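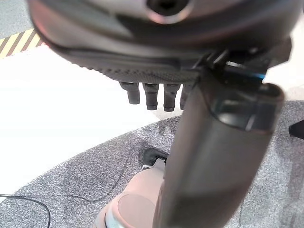

On 2022-06-25 a list member wrote:

> I can't see what the fuss is over. The 180 still goes from Prukoston to Wunus, it still stops at the surgery, and the new timetable is much easier to read than the old one. If people want more buses they should try catching the ones we've got.

Easier to read, I grant you. There are two buses on it. My shopping list is easier to read when I've run out of money.

I've been a passenger on the 180 for long enough to remember when it went through Nesent, up the hill and down again, for no purpose that I could ever discover apart from letting the driver wave to somebody's dog. It was slow and it smelt of wet coat. But you could go to Wunus for a loaf and be home before you wanted the loaf. Under the new arrangement the first bus gets you there at 9.40 and the second one brings you back at 14.15, and Wunus, for all its charms, has one bench facing the shops and another facing the back of the first bench.

On catching the ones we've got: I tried in March, four weeks running. The morning bus came every time, to be fair to it. The afternoon one came three times out of the four, and on the other occasion the Sitompul app told me it had already been. I was standing at the stop. I'd been standing at the stop for half an hour, and I'm fairly sure I would have spotted a bus.

> the council's survey showed very little demand

The survey was pinned up inside the bus. Those of us who had given up on the bus were therefore not troubled by it. The consultation paper says 1,709 households live within walking distance of the route, and then on the next page defines walking distance as some 30 minutes, uphill not mentioned. I'd like to meet whoever walked it, and I'd like to see their shoes.

> evening services have never paid for themselves

No, and neither has the road. I don't recall the road being asked to. The street lamps at Nesent corner haven't turned a profit either, and they only light the bus shelter.

Anyway, I didn't write in just to grumble, although I can see how you'd get that impression. A few practical points before the next meeting:

- The return fare is now valid only on the day of issue. If you miss the 14.15, buy a single next morning and keep both tickets. I got my money back this way, eventually, in the form of a voucher for the bus.
- The stop outside the chapel is marked on the new map but the pole has gone. Drivers will pull in if you stick your arm out early and look as if you mean it.
- Passes aren't taken on the 9.40 arrival, which leaves Prukoston at 9.05. This was in the small print and I missed it too.

Has anyone kept the timetable from before the Nesent loop was dropped? I had one on the fridge for years and threw it out in a fit of tidiness. A scan would do, or even a photo, so long as the Saturday columns are legible. Reply to the list please, my other address is full.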